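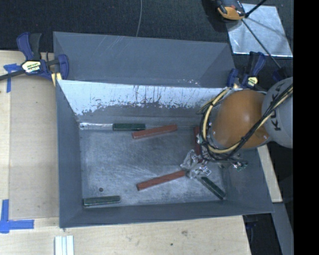 Print this page | E-mail this page

How often does the sand filter need to be backwashed?

Backwash when the pressure gauge reads 5 psi above the clean reading you wrote down at start-up. In a normal season that works out to once every week or two, more often after heavy rain or when the well has been drawn down.

SECTION 4. SETTING UP THE DULTUMSKA GARDEN WATER FILTER

This section covers placing the filter tank, loading the media, connecting the pump, first start-up and routine backwashing. It applies to the Dultumska filter supplied with the Ollanport six-position valve. If your tank came with the older two-position slide valve, use the sheet packed with the valve for the steps under 4.4 and 4.5.

The filter is made for irrigation water from a well, pond or rain tank. It does not make water safe to drink.

4.1 Choosing a place for the tank

1. Pick a level spot within reach of the pump. A poured slab or large paving stones will do. Bare soil will settle once the tank is full.

2. Leave enough room behind the tank to reach the drain plug with a wrench.

3. Check where the backwash water will go. It leaves the valve quickly and carries fine silt, so keep it away from paths, foundations and vegetable beds. Many owners run it to a gravel strip or a ditch.

4. Set the tank down with the drain plug facing the side you can get to. Turn it now if you need to. A loaded tank should not be moved.

Note: In a pump house, make sure the lid of the tank can be lifted straight up without hitting a shelf or a pipe.

4.2 Loading the media

The tank takes two layers: pea gravel at the bottom and filter sand on top. Use No. 20 silica sand. Play sand and masonry sand are too fine and will pass through the laterals into your lines.

1. Remove the clamp and lift off the valve. Put the O-ring somewhere clean.

2. Look down into the tank and check that all the laterals are folded out and seated in the hub. Replace any that are cracked.

3. Cover the open end of the center pipe with the plastic cap supplied, or with tape.

4. Fill the tank one-third full with water. This cushions the laterals.

5. Add the gravel slowly, by hand or with a small scoop, until the laterals are just covered. Level it.

6. Add the sand. Stop at the fill line molded on the inside of the tank. Keep the center pipe upright while you pour.

7. Wipe all sand from the rim and the O-ring groove.

8. Uncover the center pipe. Lower the valve onto it, fit the O-ring, and close the clamp. Tighten the clamp knob by hand, tapping around the band with a rubber mallet as you go.

CAUTION: Dry silica sand gives off fine dust. Wear a dust mask rated for silica and pour outdoors if you can.

CAUTION: Never loosen the clamp while the pump is running or while the gauge shows any pressure.

4.3 Connecting the pump and lines

1. Shut off power to the pump at the breaker.

2. Connect the pump outlet to the port marked PUMP.

3. Connect the line to the garden to the port marked RETURN.

4. Connect the drain hose to the port marked WASTE. Do not put a shutoff valve on this line.

5. Wrap threaded fittings with four turns of sealing tape. Tighten by hand, then a quarter turn more with a wrench. The ports are plastic and will split if forced.

6. Screw the pressure gauge into the small port on the side of the valve.

Note: If the filter sits lower than the water source, fit a check valve and a shutoff ahead of the pump. Mahasneh check valves thread on without an adapter. Other makes may need one.

4.4 First start-up

1. With the pump off, press down on the valve handle and turn it to BACKWASH. Always stop the pump before turning the handle.

2. Open the shutoff on the supply side, if there is one.

3. Prime the pump and turn it on. Water will come out of the waste hose. It will be cloudy to begin with.

4. Let it run until the water is clear, then for a further 5 minutes.

5. Stop the pump. Turn the handle to RINSE and run for one minute.

6. Stop the pump. Turn the handle to FILTER and start the pump again.

7. Open the garden line and let the pressure settle. Write the gauge reading on the label on the tank. This is your clean reading.

8. Check every joint for drips. A small drip at a threaded fitting can usually be stopped with fresh tape.

4.5 Routine backwashing

1. Stop the pump and turn the handle to BACKWASH.

2. Run until the waste water is clear.

3. Stop the pump, turn to RINSE, and run for one minute.

4. Stop the pump and return to FILTER.

If the pressure does not come back down to the clean reading, backwash again. If it still stays high, the top of the sand may have caked. Open the tank, break up the top few inches by hand, and scrape off any slimy layer. Top up with new sand to the fill line.

If sand shows up in the garden line, a lateral is broken or the center pipe has come out of the hub. The media has to be emptied to repair either one. Lateral sets are sold singly or by the dozen through Drerbridge parts dealers.

4.6 Winter storage

Drain the tank before the first hard frost. Remove the drain plug, set the valve handle between two positions, and take the gauge indoors. The sand can stay in the tank. Refit the plug in April, or once nights stay above freezing, and repeat the steps in 4.4.

Section revised Jun 29, 2024

Print this page | E-mail this page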